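2023-04-01

안녕하세요, 동네 걷기 잡지 《플룰라우(Flullau)》를 만드는 사람입니다! 보도자료라는 걸 쓸 때마다 괜히 어깨에 힘이 들어가는데, 오늘은 그냥 편하게 쓸게요.

저희가 이번 호부터 **자르빌(Jarville) 골목 산책 지도**를 부록으로 끼워 드립니다. 접으면 손바닥만 하고, 펼치면 산책 코스 10개가 한눈에 들어와요. 제가 제일 아끼는 건 빵집에서 시작해 헌책방에서 끝나는 코스인데 (중간에 꼭 한 번은 길을 잃습니다) 편집 회의에서 끝까지 우겨서 넣었어요.

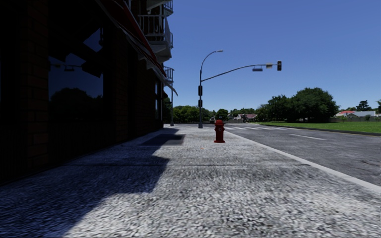
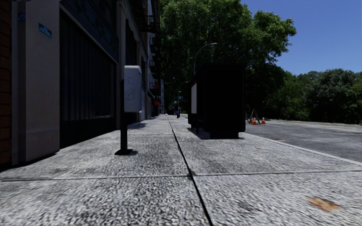
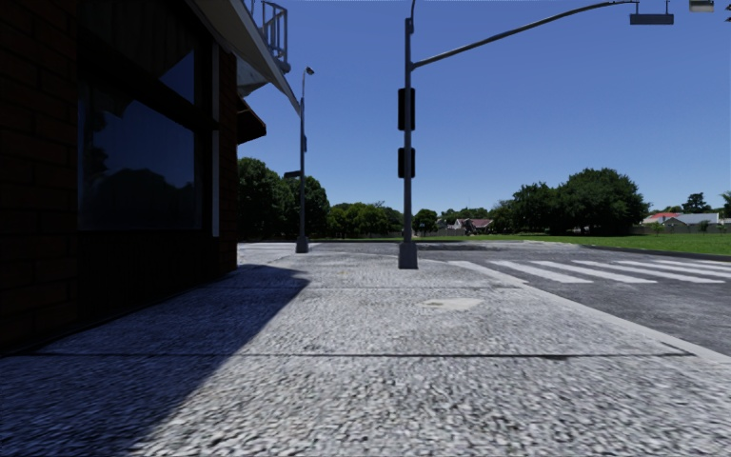 세 장 모두 건물을 왼쪽에 둔 보도

플룰라우 | 통권 10호 | 6쪽

인쇄는 이번에도 오스타위즌(Oosthuizen) 인쇄소에서 맡아 주셨고요, 종이가 지난 호보다 조금 두툼해졌습니다. 가방에 막 넣고 다녀도 덜 구겨지더라고요. 총 915부를 찍었고 그중 300부는 그레바르홀름(Grevarholm) 서점에서 먼저 만나실 수 있어요. 나머지는 정기구독자분들께 우편으로 갑니다. 주소 바뀌신 분들, 제발 미리 알려 주세요!

9월에는 지도를 들고 같이 걷는 모임도 열 생각이에요. 코스는 아직 못 정했으니 원하시는 길이 있으면 편집부로 엽서 보내 주시고요. 취재 문의와 견본 신청도 같은 곳에서 받습니다.

플룰라우 편집부 드림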